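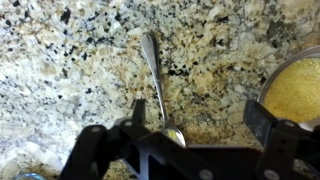

Wrist camera view over the stone counter, spoon between the fingers.

Reviews / Grippers and end effectors

Zeser two-finger gripper with wrist camera: a month on the kitchen counter

The product page says the Zeser will pick up "everyday household items straight out of the box." I have read that sentence on enough product pages to be suspicious of it, so I skipped the foam blocks that come in the carton and went straight to the cutlery drawer. A teaspoon is an everyday household item. It is also thin, shiny, rounded in the wrong places and lies nearly flush with whatever you put it on.

The kit I bought cost $1021 with the wrist camera and the flange adapter. Without the camera it is $271 less, and I'll come back to whether you should save the money. My arm is a secondhand Dimus, and the controller is the Level box that I have complained about before. The adapter fit. One screw hole did not quite line up and needed persuading.

Fingers and linkage

The fingers are flat black plates with square ends, carried on an angled linkage. Opened all the way, they leave a wide gap, wide enough for a mug. That sounds generous until you try something small. A spoon bowl sits in the middle of all that space and both plates have a long way to travel, and on my unit the left one arrives a hair early. With a mug you never notice. With a spoon, the first plate to touch pushes it along the counter until the other one turns up, and by then it has often rotated.

I ran 200 attempts at picking a spoon off bare granite, moving it by hand between tries. I am not going to print a success rate, because it depended far too much on where the spoon was pointing. Gripped across the handle, it was fine most of the time. Gripped at the bowl, it was poor. The bowl is sloped and polished, and flat plates closing on a slope want to ride up over it. Stick-on rubber pads helped a lot. Zeser sells a set, and I used a strip cut from a jar opener.

Going down low enough is the other problem. The plates have to all but scrape the stone to get hold of a handle, and the Dimus is not stiff enough at full reach for me to trust it there. I set a floor in the Level software, lost a good many grasps to it, and kept the counter unscratched.

The camera

Mounted at the wrist, looking down, so the fingers are always in the picture along with the bracket between them. Some people hate this. I came around to it. You can judge by eye whether the bowl is between the plates before you close them, and that saved me more bad grasps than any setting did.

Image quality is a different matter. Detail goes soft close up, and speckled granite smears into blotches. Polished steel picks up whatever color is near it, so a spoon lying close to a dish of something yellow may have a bit of yellow in its bowl too. The bundled detection software did not enjoy any of this. It liked the handle, was vague about the bowl, and twice announced a spoon where there was only a dark patch in the stone. On a plain white cutting board it behaved much better, and I suspect every demo clip was shot on one.

The view also stops short at the sides. A container next to your target will show up as a slice of rim and part of the contents, with a finger covering some of it. If your task is to take the spoon and then go to the dish, you will want a second, fixed camera. I used an old webcam on a shelf bracket.

Scooping

I did try scooping grain. Fine dry stuff gets everywhere, and I would not leave an open linkage like this one over it for long. Holding the spoon level was harder than getting it into the dish. Two flat plates give it an axle to swing on, and a loaded spoon swings. The Mykhailiuk gripper I tested in December, with its grooved fingertips, held the same spoon much steadier, though it opens less and costs more.

Complaints, smaller

The cable exits on the side where my arm folds. The fasteners on the linkage needed tightening after the second Saturday, and the manual doesn't mention it. Force setting is a slider with 4 positions and no units.

Should you buy it

For cups, boxes and jars, yes, if the price is right for you. For cutlery, budget for different fingertips and plenty of patience. Keep the camera, even with the soft picture. The cheaper version would have had me guessing at every grasp. I'd ignore the bundled detection until they update it.

Rating: 3 out of 5

Recent in Grippers and end effectors
Mykhailiuk grooved-finger gripper, tested on cutlery
Level controller: still no undo
Buying a used Dimus arm, what to check first
Rubber, silicone or tape? Cheap fingertip pads compared
Fixed camera or wrist camera for tabletop work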